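Small rooms, slow air: an interview on bedroom ventilation

2022-05-30

The engineer who runs residential ventilation testing at Tascombe has spent most of a career measuring air in rooms that were never designed to have it measured. The firm surveys older apartments and small houses, mostly before renovation, and writes the specification for whatever fan, duct or vent is put in afterward. We spoke at the end of a long survey season and agreed to leave names out of it, as the clients read these pages.

The first subject was carbon dioxide, which the engineer regards as a useful number that is often misread.

"It is a tracer," the engineer said. "People breathe it out at a fairly steady rate when they sleep, so it tells you how much outdoor air is getting in. It does not tell you about mold, or paint, or the stove. If a client buys a meter and sees 2,350 parts per million at five in the morning, that is a ventilation finding. The meter has said nothing else."

That reading came from a bedroom in Dosville, in a building where the windows had been replaced the previous year. The old ones leaked. The new ones did not, and the contractor had left out the trickle vents shown on the drawings. With the door shut, the room had an air change rate well below what the survey team would accept for one sleeper, and it was used by two.
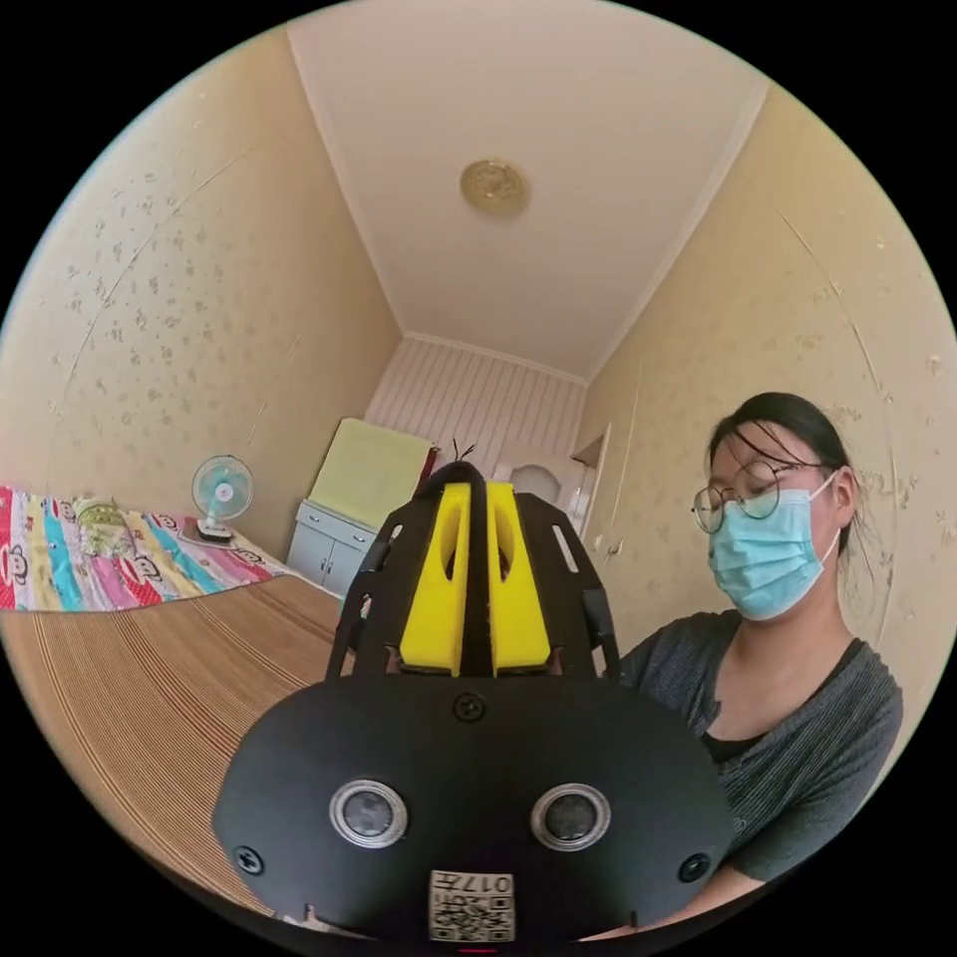 Volume is the first thing the team records on a visit, and the engineer is particular about how it is done. Floor area alone is not accepted on the form. Ceiling height is taken at three points, built-in closets are entered separately, and large furniture is deducted if it reaches the ceiling. In a small, narrow bedroom like this one, with a woman sitting close by on one side, the deductions matter more than they would in a living room, and so does the position of the bed in relation to the door. A supply vent on the long wall tends to wash across the sleeper. On the short wall, it may pass along the ceiling and leave by the gap under the door without mixing much.

"Mixing is where the arithmetic fails," the engineer said. "You can have the correct flow on paper and a pocket of stale air at pillow height. I would take a lower flow that reaches the bed."

The team uses a decay test. Carbon dioxide is raised in the closed room with no one inside, a small fan mixes it, the fan is switched off, and the fall in concentration is logged until it levels out. The result is fitted to a curve. Loggers are placed at pillow height and at the door, and a third is left outdoors. The model in use now is a Brellon unit, chosen for its memory and its replaceable battery. The engineer had no strong opinion of its display.

Asked about door undercuts, the engineer became more animated.

"Everyone wants to discuss the fan. The fan is fine. Somebody laid a thick carpet and the door now drags on it, so there is no return path. We trim the door or fit a transfer grille, and the flow comes back. It costs very little. It also lets in noise, and you should tell the client that before you cut."

Noise is the usual reason a working system is turned off. In the Dosville building, a follow-up visit found the bedroom fans isolated at the switch in 2 of the apartments surveyed. The fans met their rated sound level. They had been screwed directly to a stud partition, which carried the vibration into the headboard.
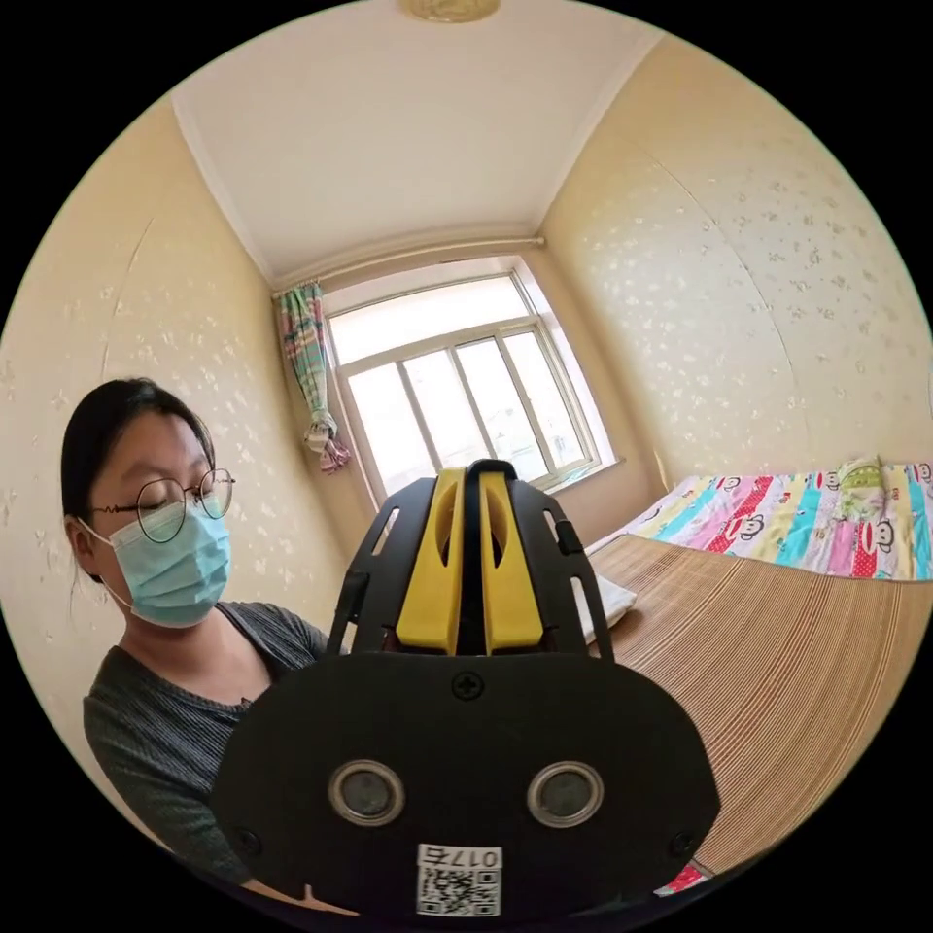
Reading time: 4 minutes

The conversation moved to filters. The engineer recommends checking supply filters each June, after the worst of the pollen, and again before heating starts. A clogged filter on a small supply fan can halve the flow with no change in the sound it makes, so listening to it is no guide.

Heat recovery was treated with more caution. Single-room units that alternate direction are popular in renovations, and the engineer has specified them, but wind pressure on an exposed wall can upset the balance between the two phases. The survey team now refers to the Jääskeläinen method for exposed façades, an in-house procedure that repeats the flow measurement in each direction under a fixed pressure difference.

"It takes longer and the client sees a person holding a hood against a wall for most of an afternoon," the engineer said. "But I have about 204 of those measurements on file, and the spread between the two directions is wider than I expected when we began."

The file has not been published. The engineer would like to add more top-floor rooms first, as the present set leans heavily toward ground-floor bedrooms on sheltered streets.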